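Simulated homes help robots learn to look before they move

A method that teaches household robots to judge unfamiliar rooms entirely in simulation has been presented by the robotics group at the Lornbridge Institute. The work, carried out with the software company Keltar, was described at the institute's research meeting in October.

Robots that move about in homes must decide where they can safely go, often from a small number of camera views. Collecting enough such views in real houses is slow and costly, and householders are understandably reluctant to have their rooms recorded. The Lornbridge group has instead built 65 furnished interiors in Wameo, its simulation software, and uses them to train and test a navigation model before any machine enters a home.

The method, known as Jayawardena sampling within the group, shows the model pairs of views from the same room. From each pair the model must estimate which parts of the floor are clear and which only look clear. Objects that are thin, open or transparent receive particular attention, as earlier versions of the model tended to treat the space they occupy as empty.

"A glass table or a narrow handle is a small thing to a person walking through a room," said Beryl Pilkington, who leads the project. "For a navigation system it is a serious test. We wanted a way of putting that test to the model many times over, in rooms that differ from one another in ordinary ways."

In trials the model was given six simulated homes that had been held back from training. It planned routes through all of them, and contact with furniture was recorded in two. Both cases involved furniture legs close to a doorway, where the model had judged the gap to be wider than it was. The group has since added further doorway layouts to the training set — a change it expects to report on next year.

Ms Pilkington stressed that the results apply to simulation only. Lighting, clutter and worn flooring in real houses are likely to present difficulties that the present interiors do not cover. Trials on a physical platform are planned once the revised training has been completed.

A technical report is available from the institute's library on request.
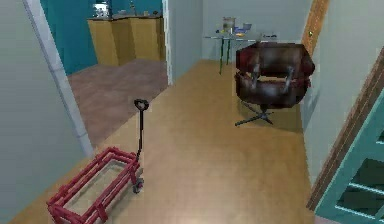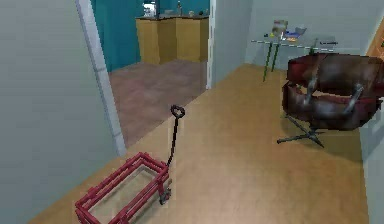
Two views of a simulated interior with a red wagon, a swivel chair and a glass-topped table near an open doorway.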